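Teaching a Simulated Arm by Remote Control
Project report, Skerkatix course
Authors: Impi Rissanen and Biljana Mujić
Supervisor: Kerttu Niskanen

1. Background

The project examined how a person may show a simulated robot arm a household task by steering it with a hand controller. All work was carried out in simulation, with the view taken from the gripper.
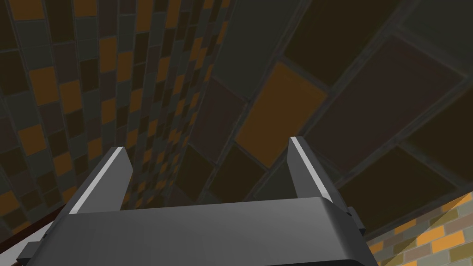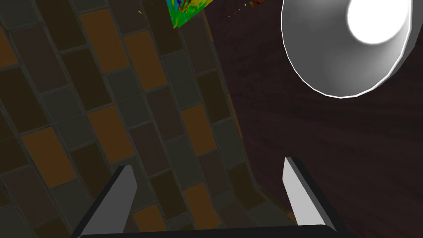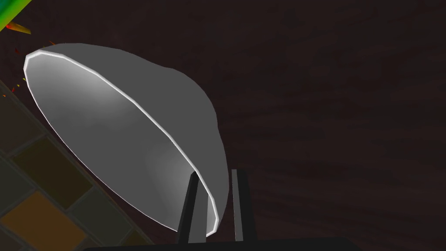
The gripper in the simulated setting; the grey bowl is visible in the second and third views.

2. Method

Each operator was given 200 attempts, of which the first 100 were treated as practice and left out of the training set. Commands and joint positions were stored together at every step. Attempts containing long pauses were removed by Elsa Oksanen, who had not acted as an operator – a rule agreed before recording began.

3. Remaining work

The learned controller has yet to be tested. Testing is planned for April.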